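Wrist camera comparison (gripper testing)

A wrist camera comparison is a bench test where you put different small cameras on the same robot arm, give the arm the same job, and see which one helps it grab things better. I keep this page for the Wernolden wiki, so it leans on what I've used myself – mostly the Sutora and Hollmann cameras, both run through a Workadon controller.

Background

People used to test with blocks and cups. Those are easy, and nearly every camera looks great on them! Soft goods are where I started seeing real differences, because a fold doesn't have a fixed shape and your fingertips block part of the view just when you need it.

Usual method

I run 800 grasps per camera, split over 2 finger shapes (a tapered one and a wide flat one). The arm, the speed and the grip force stay the same all the way through. I swap the camera, redo the calibration and go again. A full round takes me about six evenings, and I still lose time to loose cables every February when the shop gets cold.

Patterned cloth gets its own set of runs. Soft prints with blurry edges make it harder to tell a painted shape from a real crease, and the Sutora, with its slower shutter, smears them more than the Hollmann does.

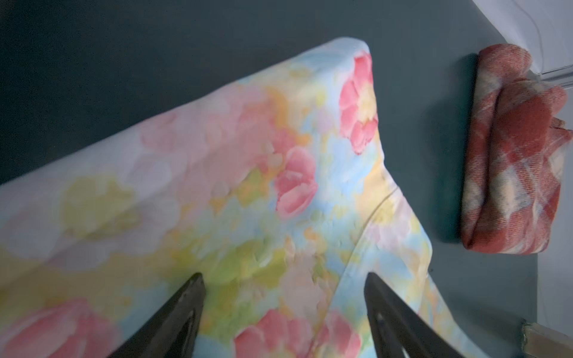
Which matters more for picking up cloth, resolution or shutter speed?

Shutter speed, in my runs. A sharper sensor was nice once the arm had stopped, but most of my missed pinches came during the last bit of the approach, while the camera was still moving.

See also: finger shapes, hand-eye calibration, grip force logging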